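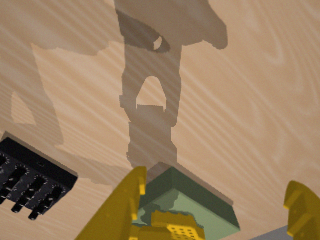
Drindevley Tabletop Oil Review: Is One Coat Really Enough?

The can says one coat, wipe it on, wipe it off, eat dinner on it the next morning. I have refinished enough tables to be suspicious of any can that promises me my evening back. Still, Drindevley costs less than the Getora oil I normally buy, and our kitchen table was due, so in May I gave it a try.

Prep took longer than the oiling. I sanded to 180 grit, vacuumed, then went over the top with a barely damp cloth and let it dry. The instructions skip the damp cloth. Don't skip it yourself, or the grain will stand up the first time someone spills a glass of water.

The oil is thin and has a sharp, nutty smell that hung in the kitchen until the following evening. "Low odor" is printed on the front of the can. I would call it medium. It spreads easily with a cotton rag and soaks in fast on softer patches, so you end up chasing dull spots for the first ten minutes.

After one coat the table looked fine. The color had warmed up a little and there was no plastic shine, which I liked. Then I left a wet mug on it for an hour and got a ring. A second coat mostly fixed that. A third fixed it completely, and by then I had used most of the can, so the savings over Getora came to very little.

Ita Geraghty, who sold me the can at the hardware store in Clillbridge, told me two coats is what her regular customers end up doing. I wish the label had said so. The label does say the finish lasts 50 weeks between treatments, a strangely exact number with no word on how anyone arrived at it. Mine has been down for four months and the spot where we put the bread board is already looking thirsty.

Heat is the other weak point. A warm plate did nothing, but a casserole dish on a thin cloth left a pale patch that took fresh oil and a fair bit of rubbing to blend back in. Getora has done the same to me once, so I won't mark it down too hard.

Cleanup is easy. Lay the used rags flat outside to dry before you throw them out, as oily rags left in a heap can catch fire. The warning is there on the back of the can, in tiny print.

Would I buy it again? For a shelf or a side table, yes. For a table that gets three meals a day, I'd pay the difference for Getora, or wait until Drindevley goes on sale and plan on three coats from the start.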